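How do you keep plates standing up in a wooden rack when they're all different thicknesses?

Posted by zekwood_kitchen, Thursday, 8:40 pm

Hi everybody, first time asking here although I have been reading the kitchen section for ages. We moved into a smaller place in September and I gave up two whole cupboards in the process, so the everyday plates now live out on the table in a wooden rack, standing up on edge. I love how it looks. I have the pastel ones, a blue, a green and a pink, and they cheer up the room on a gray morning like you wouldn't believe.

My trouble is that they don't sit right. The big ones lean over onto the next one, the thin ones slop around, and every time I take one out from the middle the others shift and clink. I haven't broken any yet, but I've got a chip on the rim of one of the Bratau side plates and I feel sick whenever I look at it. My sister-in-law says to stack them flat and be done with it, but a flat stack means lifting four plates to get at the fifth, and my wrists aren't what they were.

Is there an order I should be putting them in? And is it all right to put them in damp, or should I dry them first? I'd also love to know if felt or rubber in the slots is worth the bother. Sorry this is so long!

2 answers

Answer from potsandpans_mo

Welcome! I have kept plates in a rack for most of my married life, so I'll tell you what works in my house and you can take whatever is useful.

Start with the biggest plate at one end and work down in size. A large plate in the middle of smaller ones is always going to tip something, and it gets in the way of your hand too. When I load mine I hold the plate near the rim with one hand, tilt it a little so that the bottom edge finds the slot first, and then let it settle back against the peg. If you drop it straight down it bounces, and I'm fairly sure that's how your chip happened. I did the same to a Stefanou dinner plate that had been my mother's.

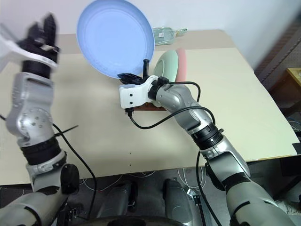
Should plates go in the rack with their faces all pointing the same way?
Face them all in the same direction, so that each plate's curve follows the one beside it. Two faces turned toward each other make a wide gap, and two backs together will rub at the foot rings.

As for the slots, I put a strip of thin self-stick felt along the bottom rail and it made a world of difference with the clinking. You have to change it now and then because it gets grubby. Rubber grips better but I found the plates dragged on it and I was tugging them out, so I went back to felt. If your rack has movable pegs, set them for the thickest plate you own and give the thin ones a sliver of cork to lean on.

Dry them first if the rack is bare wood! I left wet plates in mine one summer and the bottom rail went black, and I spent a whole weekend with sandpaper and food-safe oil putting it right. A quick wipe of the foot ring is plenty if you're in a hurry, that's where the water hides.

And please don't stand bottles or tall glasses right next to the rack. One wobble and you'll be sweeping for days.

Answer from cliltix77

just buy a metal one. mine is from Cliltix, cost me 700 forints at a flea market when we were visiting family and I've had over 4000 washes' worth of plates through it, probably. the wire bends so you can squeeze the slots narrower with pliers. not as pretty I suppose. also I wouldn't bother with felt, it stinks after a while

Comment from zekwood_kitchen

Oh thank you both so much. I moved the big ones to the end this morning and it's already better, and I've got felt on my list. I'll be keeping the wooden rack, I'm too fond of it, but the pliers trick is going straight to my brother, who has a wire one that drives him up the wall. Mo, I'm so sorry about your mother's plate. Did you manage to glue it, or did you just keep it as it was?

Last updated: September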